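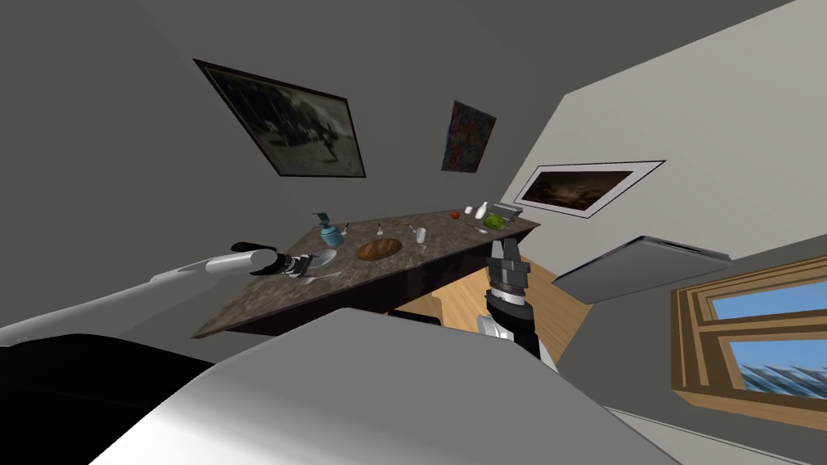
The left gripper over the plate, in the simulated room where Clirum's two-armed robot does its practising.

The table that gets checked every morning

At twenty past eight, before the kettle has boiled, Dumisani Msimang is already putting a robot through its stretches. Left shoulder, left elbow, left wrist, open, close. Then the right. The robot in question is a two-armed machine called Brerkari, and the one on her screen has no weight, no cables and no dust in its joints. Its twin stands behind a low rail on the other side of the workshop in Dulley, and it has all three.

Msimang looks after both, and I had come to see the heavy one. I ended up spending most of my day with the other, and I'm very glad I did!

Clirum wants Brerkari to lay and clear tables in small care homes. Every new movement is tried first in a simulated room, with a long marble-topped table, a wooden floor, pictures on the walls and a window with blue sky behind it. There are things to pick up, too: a tomato, a small clear glass, a pump bottle, a lettuce beside a flat silver tray. I was oddly fond of the lettuce by lunchtime.

A simulated robot sounds like one that never needs a spanner. It needs looking after all the same, as the real one keeps changing. Belts stretch, a gripper pad wears down, somebody swaps a wrist joint, and if the copy isn't told about it the two drift apart. So the morning stretches are done twice, once on each machine, and the differences go into a log that stood at 2604 entries when I visited.

Most are tiny. Entry 326 is the one people bring up. The real left arm had started setting plates down with a bang, while the simulated one put them down like a butler. Ezequiel Montes spent the best part of a week on the motors before he measured the table and found that its feet had been screwed out by 7 millimetres after a floor clean. The arm was fine. The table was too tall.

"I'd checked everything that moved," Montes told me. "The table doesn't move, so I hadn't checked it."

Now the table is part of the routine. He lays a steel rule against each leg, reads the number aloud, and Msimang types it in. Then come the grippers. She closes the real fingers on a little brass block, reads the gap, and compares it with the gap on screen. If they disagree she changes the simulated fingers to match the worn ones and leaves the real pads alone until they reach the limit marked in her notebook. New pads go on with four screws and a small torque driver, and take her less time than finding the driver.

Friction is the fiddly part (and the bit she plainly enjoys most). A plate slides differently on marble than it does on varnished oak, and a glass can stand up beautifully in software with a grip that would drop it on the floor in Dulley. She nudges one value, runs the reach again, watches, nudges it back by half. After each change the simulated arms repeat the whole set of reaches overnight, 3000 of them, and the failures are waiting for her in the morning as a column of short clips.

We watched a few over tea. In one, the right arm went for the tomato, clipped it with a fingertip and sent it rolling down the table and off the end. Msimang laughed out loud, ran it again at quarter speed, and wrote down the angle of the wrist.

By four o'clock the correction was on the real machine. Montes put a tomato on the table, stepped back behind the rail and nodded. The arm came down slowly, closed, and lifted it clear. They did it again with a softer one.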